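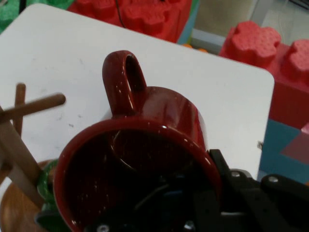

**Tea corner check – Skotstead, ground floor**
Done by: Wing-sze Yau, March 6, 2021

Right, I've gone through the lot with a cup of tea in hand, so forgive the crumbs on the paper copy.

- [x] **Mug rims and handles.** Ran a finger round every one. No chips. King-fai, please bin anything that cracks, don't glue it!
- [x] **Kettle lead and plug.** Fine. Label says Eltico, tested in November.
- [ ] **Table top.** Not passing this yet. I've had a good scrub at the marks and they won't shift – Gavin Buchanan thinks a paste cleaner might do it, so I've put one on the order.
- [x] **Table legs.** No wobble, even when I leaned on it (and I did lean). 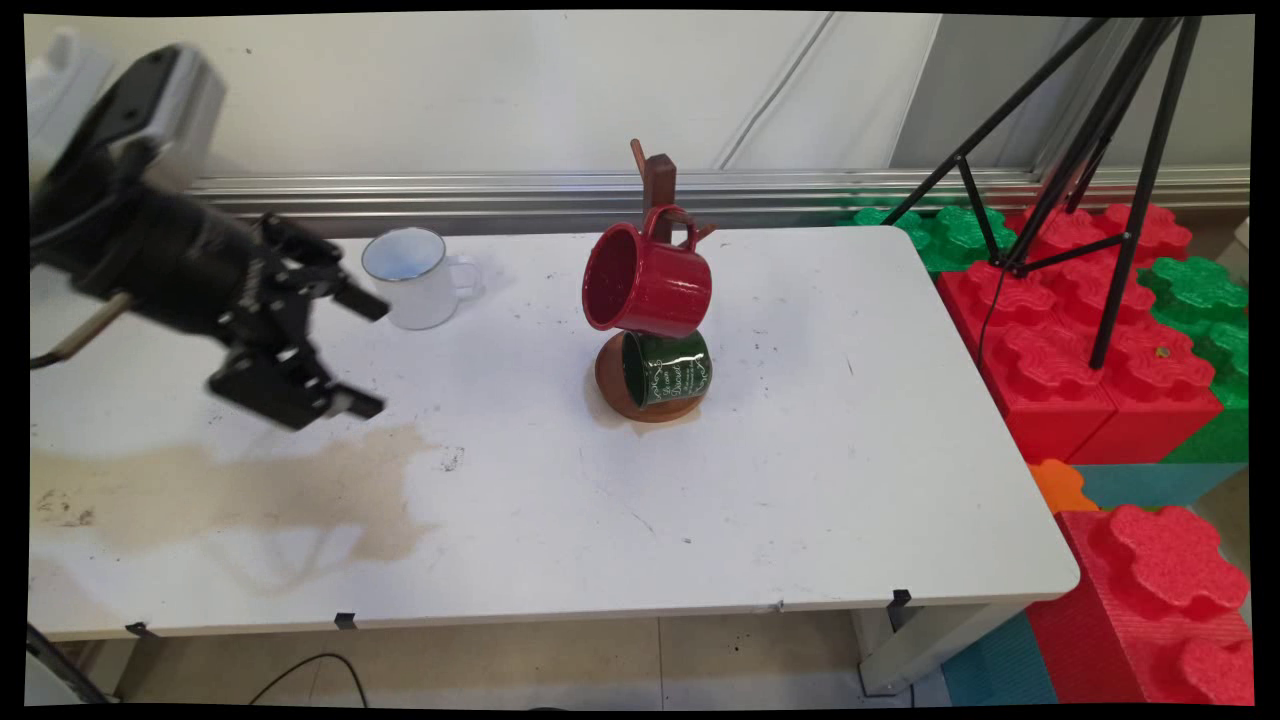

- [ ] **Floor under the table.** I'd like any cables tucked well back, as I nearly went over on Thursday with the biscuit tin. Yi-chun Chuang has a bag of ties and says she'll do it.
- [x] **First aid box.** Full, 18 plasters. Lovely.
- [x] **Mug tree, base and post.** Stands flat, no splits I could feel.
- [x] **Mug tree, pegs.** Gave each one a twist and a tug.
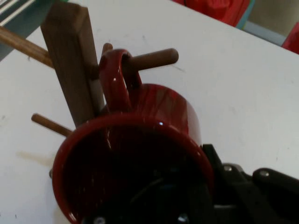 Loading the tree is the bit I always moan about, so here goes again. Heavy mugs want to go on by the handle with the peg right through the loop, pushed well on. The red one is how I like it, with the end of the peg poking out past the handle. If you can't see the tip, give it another nudge, please.

Next check in 30 days, and it's Zoila Usuga's turn. The pen is in the drawer.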